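Coat drive – planning meeting, rough minutes

Started late, key to the hall wouldn't turn. Enough present for a vote. Minutes from last time approved, one fix: the bus money was for March, not February.

**1. Where we are**

- Goal stays at 200 coats by the first hard frost. Some wanted to go higher, left it alone.
- Kids' sizes still short, esp. toddler. Adult mediums plenty.
- No more scarves please. Put it on the sign.

**2. Storage**

Back room at Branix is ours again, same deal as last year, free but we clear out whenever they need the dock. Shelving has to go against the far wall this time – fire door was half blocked last year and they got a warning over it. Agreed to tape a line on the floor.

Mice. Discussed at length. Plastic bins with lids, not cardboard. Motion to spend up to $200 on bins, seconded, passed. Buy used if we can.

**3. Cleaning**

Hindeo (the laundromat on Lu Street) will give us 3 machines on weekday mornings before ten. We bring our own soap. Down items go separate, low heat, tennis balls in the dryer. Somebody has to stay with the loads, last year a whole bag walked off.

Wool – nobody wants to pay for dry cleaning. Decided: air out, brush, check for moths, and if it smells it doesn't go on the rack. Not everyone happy with that but moving on.

**4. Sorting rules**

Long talk. Ended up with:

- Zipper has to work all the way. Missing pull is OK, we have spares.
- Rips under two inches get patched, anything bigger goes to the rag pile
- Check every pocket. Twice. Found a set of house keys last March and never did find the owner
- Tag has the size and nothing else. No donor names

Question about logos and company jackets. Fine as long as theyre clean.

**5. Pickup days**

Two Saturdays, not three. Jiltau church hall is booked for both, we get the side entrance and the ramp. Line went around the building last year so this time numbered tickets at the door. Need tables, 2 more mirrors, and a real extension cord. Spanish signs were good, do again, fix the speling on the one for gloves.

Flyer: draft passed around. Too much text. Take out the history paragraph, make the hours bigger.
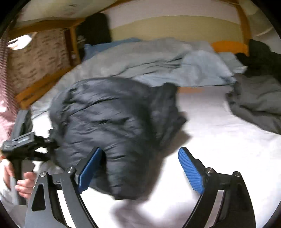 *Jiltau, Tuesday, September 2, 2025*

**6. To do before next time**

- Bins – price them and buy
- Call Hindeo back about which mornings
- Tape, markers, safety pins, hangers (wire ones OK)
- Ask the school about the toddler sizes
- Flyer, second try
- Get the hall key copied

Puffers get hung, not folded – carried over from last year, no objection.

Next meeting same room, same time, date by email. Ran over by a lot. Adjourned.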